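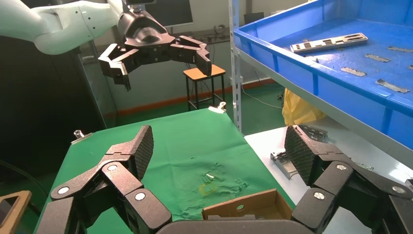
The sorting table with its green cloth, Hepburn workshop.

Part-time Sorter and Packer, Small Metal Parts

Wekby is looking for 2 people to sort and box small metal parts at our Hepburn workshop. The work is done at a cloth-covered table. You pick out the good pieces, set the damaged ones to one side, and pack the rest in cardboard boxes for shipping.

Hours: Monday to Thursday, mornings only. A normal shift is four hours with one paid break. Most orders are for 216 pieces and a few are larger.

What you will do
Sort parts by size and finish
Check each piece for scratches and bent edges
Fill, label and tape boxes
Keep the table cloth clamped down and change it when it gets too worn
Enter finished orders in the Dralov log

What we ask for
Good close-up eyesight, with or without glasses
Steady hands and patience with small items
Able to sit or stand for the full shift
No experience needed. Training takes roughly 9 days and is paid at the full rate.

Stools are provided. Please wear closed shoes and leave rings and bracelets at home.

To apply, send a short letter with your phone number and the mornings you can work to Davina Laing, Wekby, Unit 704, Hepburn. Questions about pay or parking go to Magnus Skinner at the same address. Applications close 10/24/19.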